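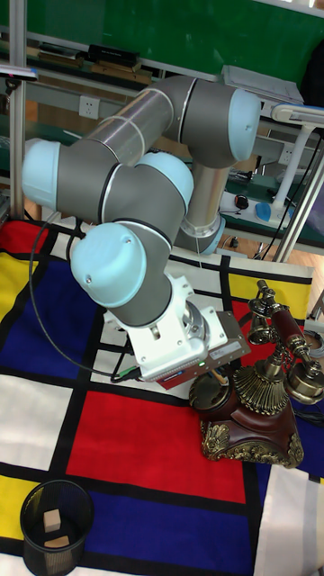
Gray and light blue over the patterned mat, March 2020

Hi Beverley,

February was a good month for the Kellham recipe archive, and I'm so pleased to have real progress to tell you about! We've now typed up 281 of the handwritten cards, mostly soups and pickles (so many pickles), and 79 of those have been checked against the family notebooks. The Velside boxes came in damp at the corners, so I've been drying those pages slowly between blotters — dull work, but the ink is holding.

Guoqing Qin has been translating the Nghiêm family's letters and found 3 recipes we didn't know we had, including a lovely one for salted plums.

Spending so far is $1,209, nearly all of it on archival sleeves and postage to Bolmont. I'd like to move what's left of the travel money over to scanning, if that's all right with you. Next up is the baking drawer, and I'll send the new index along once the cakes are in.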